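Vudwood Three-Season Tent Heater Stove
Home > Camp & Cabin > Stoves > Vudwood

In stock at the shop. Ships in one carton, pipe included.

If you have ever crawled out of a sleeping bag in February and tried to light a stove with fingers that won't close, you'll know why we get excited about a good firebox door. The Vudwood has the best one we've handled on a stove this small. It swings wide, it latches with a mitt on, and the handle is a coiled spring that sheds heat well enough that I've stopped keeping a glove on the woodpile (keep one handy anyway, please).

It's a folding-leg steel stove for canvas wall tents, ice huts with a proper stove jack, and small outbuildings where you want real warmth and a kettle on. It comes from a little outfit called Zovadach that has been bending sheet metal for trappers and hunting camps for a long while, and you can tell that the people who drew it up have had to pack one out on a toboggan.

What we like

The body is longer than it is wide, so it takes a decent stick of split spruce or birch without you having to saw everything down to kindling. The legs fold flat against the underside and the five pipe sections nest inside the firebox for travel. Once you've done it a couple of times the whole thing packs down before the coffee's finished.

The damper is at the first pipe joint, where you can reach it sitting down. Lots of small stoves put it up high or leave it out altogether, and then you spend the night either roasting or shivering. With this one you can choke it down at bedtime and still find a few coals to work with in the morning – birch holds better than spruce, and a bit of standing dead tamarack is better than either, if you can get it.

There's a flat cooktop with a raised lip along three sides. A frying pan and a kettle fit side by side, snugly. The back of the top runs hottest, right by the collar, so start your water there and slide it forward to keep it warm.

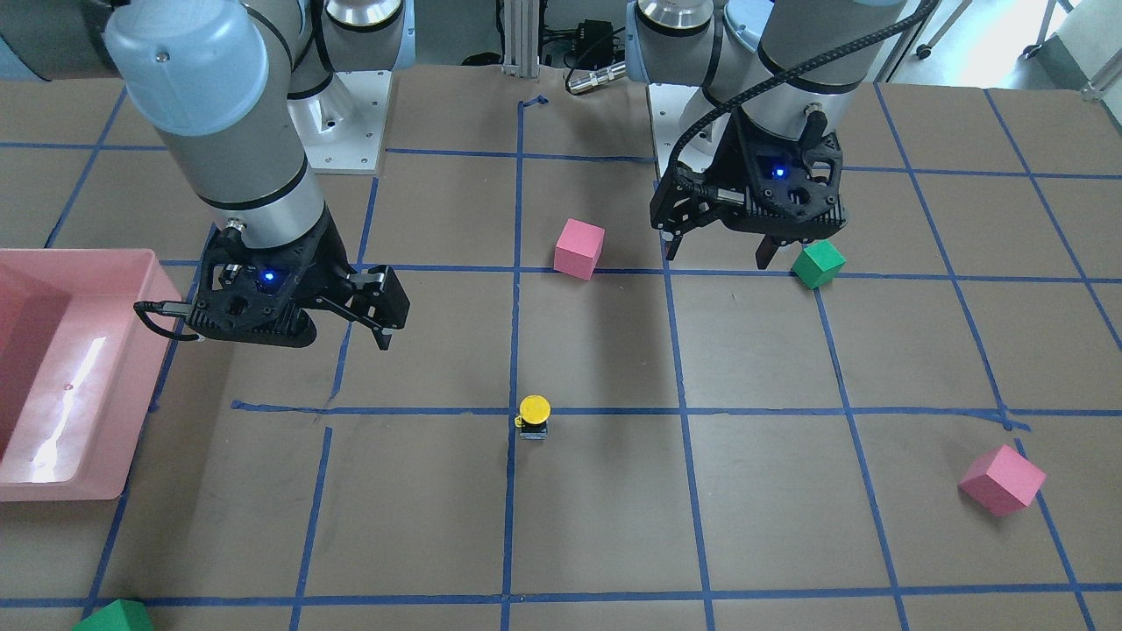 Rhona Rankin: Had mine in a ten by twelve wall tent for the whole of last winter and I'd buy it again tomorrow. One thing I'd add to the page is that the legs sink if you set them straight on packed snow. I lay two green poplar logs down first and stand the stove across them. Also, do the first burn outside! The smell of the coating coming off is something fierce.

Rhona's right on both counts and the poplar log trick is a good one. We sell a folding stand if you'd sooner carry something, but logs work and they're free. Green wood only, and check them each morning, as they'll char on top after a few days of steady burning.

The first burn

Set the stove up outdoors on bare ground or gravel, put every section of pipe on, and run a small fire for half an hour. Let it cool completely. Then run a bigger one, with the damper wide open, until it quits smoking from the outside. The paint will dull down to a soft charcoal colour and the top may bow very slightly. It settles back as it cools and doesn't affect how a pan sits.

Put an inch of sand in the bottom before you use it for real. It protects the floor of the firebox and helps hold coals. Dump it out before you fold up for the season, or it'll draw damp and you'll have a rusty stove by fall.

Pipe and spark arrestor

The arrestor is included and it's the style with the coarser mesh, which plugs more slowly than the fine ones. It will still plug. Tap it clean every couple of days if you're burning spruce, and any time the stove starts to puff smoke back when you open the door.

The pipe sections are tapered and fit crimped end down, toward the stove, so any creosote runs back inside. People put them on the other way all the time, and then wonder about the brown drips on their cooktop. Number them with a grease pencil on day one and you'll never have to puzzle it out in the dark.

If your tent has a steep roof you may want one extra section. The pipe should finish higher than the ridge, and guy it off in three directions if you're camped anywhere the wind gets going.

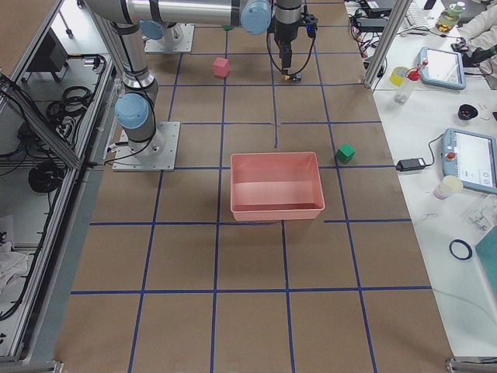 For the stove jack, we've had good results with the Cornora silicone-coated one, and it can be sewn in by hand with a heavy needle and a fair bit of patience. Colleen Kowalchuk at our repair bench will do it for you if you bring the tent in dry and swept out. Allow her 7 days, longer once hunting season gets close.

Care and storage

Brush it out, wipe the outside with a rag and a few drops of cooking oil, and store it somewhere dry with the door open a crack. Surface rust comes off with steel wool. The door gasket is plain fibreglass rope and you can replace it yourself with the stuff from any hardware store, although we keep the right size on the shelf.

Please run a carbon monoxide alarm with any stove in any tent, and leave a vent open low down and another up high. Keep bedding and drying socks well back from the sides. I know everybody hangs socks by the stove. Hang them over by the ridge pole, where it's just as warm.

What's in the carton

Stove body with folding legs
Five nesting pipe sections
Damper section, fits at the collar
Spark arrestor
Ash rake
Canvas carry bag with shoulder strap

Goes well with

Folding stove stand
Cornora stove jack
Spare gasket rope
Side water tank (hangs on the right side only, and it's a beauty for dishes)

Ordering

Order by 24th December and it goes out with the last truck before we close up for the holidays. After that we're back in the new year with the kettle on. Pick-up at the shop is always welcome – we keep one set up out back and are happy to light it so you can try the damper and the door for yourself. Ask for Colleen or Trudy Lockyer at the front counter.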